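3.2 Hand-held demonstrations

All demos in the Skollham set were done by hand with the Vurkix gripper, no robot in the loop. The person holds the tool, does the task at normal speed, puts the tool down. We tried teleoperation first (the Tonen rig, see 3.4) and people were slow on it, slow and careful in a way that showed up later in the policy as long pauses before each grasp. So by hand it is, for the main set, and remote control only for the comparison runs.

The task here is pick-up of a small flat part from a bare stretch of table beside an open cabinet. Sounds easy. Flat parts are the worst case for these fingertips, there is very little edge to get hold of and if the approach is a bit steep the tips land on top of the part and push it. Demonstrators were told to start from above the table, fingers open, and come down with the part between the tips. No other instructions. Grip angle, speed, which end of the part to aim at, all left to the person.

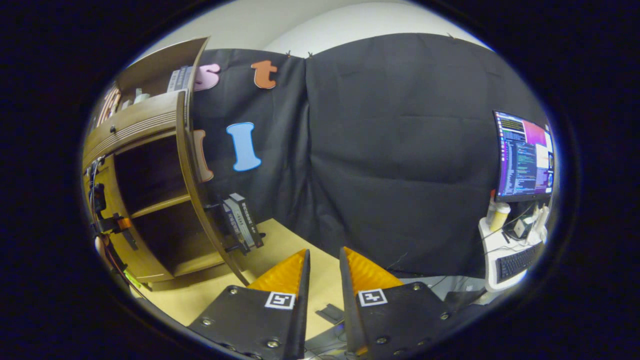
Figure 4. View from the hand-held gripper, fingers apart, dark grey part on the tabletop in the gap. Each finger carries a square marker below the fingertip.

Finger opening is read from the two markers. We take the distance between marker centres, scale it by a calibration done at the start of each session (fully open, fully closed, 2 repeats), and use that as the gripper width in the action. Works well when both markers are in view, which is nearly always. Where one drops out for a few frames we interpolate; where it drops out for longer the demo is thrown away. No attempt to rescue them, we had enough.

Tool pose comes from visual tracking against the room. This is why the backdrop has coloured letters on it. Plain black cloth gives the tracker nothing to hold on to and the first batch drifted badly whenever the tool faced it, so letters went up and the drift came down to something we could live with. We did not tune their placement. A proper study of how much texture is needed would of been useful but is outside the scope of this paper.

Total collected: 1065 demos. Kept after filtering: 600 for training, 200 held out. The remainder were lost to tracking failures, marker dropouts, or the demonstrator fumbling the start. Liv Midtbø went through every discarded demo and labelled the cause; the labels are released with the data.
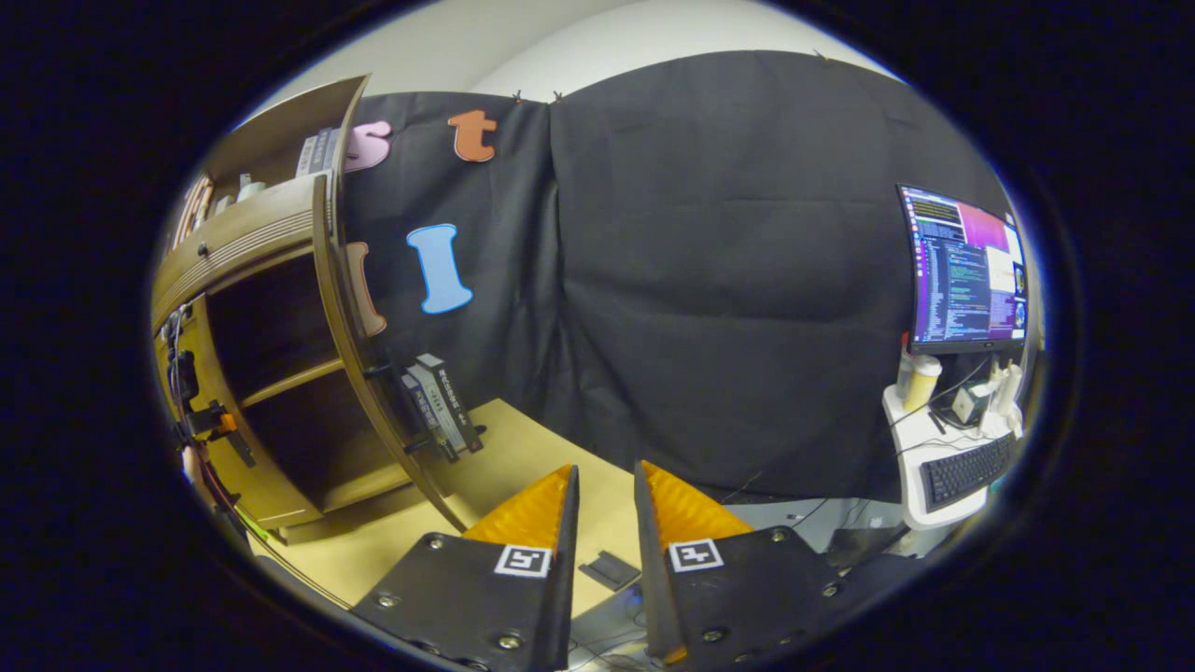 One thing we changed part way through. Early demos all began from nearly the same height and the policy learned to expect it. Start it lower and it would lift up, settle, then go down again, wasting time. From the October sessions on, demonstrators picked their own start height and varied it between tries. Same for the angle the part was laid at. The lifting behaviour mostly went away after retraining, although it still shows in the teleoperated policy, wich was trained on the older protocol (Section 5.1).

We kept clutter in view on purpose. Open cabinet, monitor, cables, whatever was on the desk. Ranjbar policies trained on a cleared room did fine in the cleared room and poorly everywhere else, and moving stuff out of the way before each session was costing us more time than the demos themselves.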